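Jun 26, 2020

Back from the coast, with sunburned ears

I promised I'd write up the Fostent survey trip as soon as I had a proper desk and a shower, and I've now had both, so no more excuses.

For anyone new to this blog, I spend a chunk of my summers walking shorelines looking for old camps. Very old ones, when we're lucky. Fostent is a long, low point with a river mouth on one side (the Rurniver, which runs the color of strong tea) and a string of gravel beaches climbing up behind it like bleachers. The land there has been slowly rising since the ice went, so each beach ridge used to be the shore. The higher you climb, the further back you go. I love this so much! You eat your sandwich on a ridge where somebody could have hauled out a boat before there was a pyramid anywhere.

We had an old survey report to go on, typed, with a hand-drawn map and a scale bar that doesn't match the distances in the text. It lists hearths "on the second terrace above the stream." Which stream? There are 3 on the map and I fell into most of them. We spent two full days on the wrong terrace before I noticed that the north arrow had been drawn after the page was turned sideways. Once we read it the right way around, we walked straight up to a ring of cracked, reddened rocks with a scatter of quartz flakes beside it, and I may have yelled.

The flakes are tiny. Most would fit on a fingernail. We bagged 563 of them from one small patch, along with two broken scrapers and the base of a point in a gray chert that does not belong on that coast. I have my own ideas about where it came from, but I've been wrong about chert before (see my very confident post about Chornovol, which I have left up as a lesson in humility).

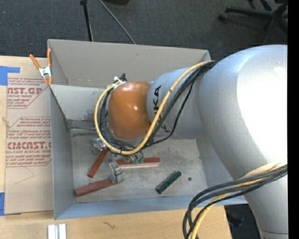
The KUKA arm over the gray bin.

Charcoal is the thing everyone asks about. Yes, we got some! It came from under one of the hearth stones, a nice tight pocket of it, and we took it out with a clean trowel and wrapped it in foil. If the higher hearths are as old as their elevation suggests, I'd guess they're well past 3139 years, but that is a guess from a person looking at a beach, so please don't quote it at me in August when the dates come back and I'm eating my words.

The lower terrace is another story. It's younger, almost 2000 years old if the shoreline curve is any good, and a mess. Foxes have been digging in it, storms have chewed off the front edge, and somebody in living memory built a fish-drying rack right on top. There's stove iron and window glass mixed in with stone tools, and a clay pipe stem that I picked up thinking it was a bird bone. I'm fond of it anyway. People kept coming back to that exact spot because it's flat, it's out of the wind and you can get water without walking far. We pitched our own tents there on the first night, before we knew it was a site, for the very same reasons. (We moved them. I felt terrible.)

A few practical notes, mostly so I can find them next year:

The bug jackets were worth every penny. The bug spray was not.

Bring a second tape. The long one got sand in the reel and made a noise like a dying goose for the rest of the trip.

Low tide on the Fuler side gives you a lot more beach to walk than the chart shows, but the way back around the rocks closes up fast. Set an alarm and then believe the alarm.

Waterproof notebooks are waterproof. The pencil you left in the tent is no help at all.

I still have to redraw the terrace map with north where north is supposed to be, and then go through the soil samples from the fox holes – there were a couple of burned bone fragments in the last one that I'd like to look at properly. Seal would be my bet. I'll put up the map when it's finished, and the pipe stem too, next to a real bird bone so you can judge me fairly.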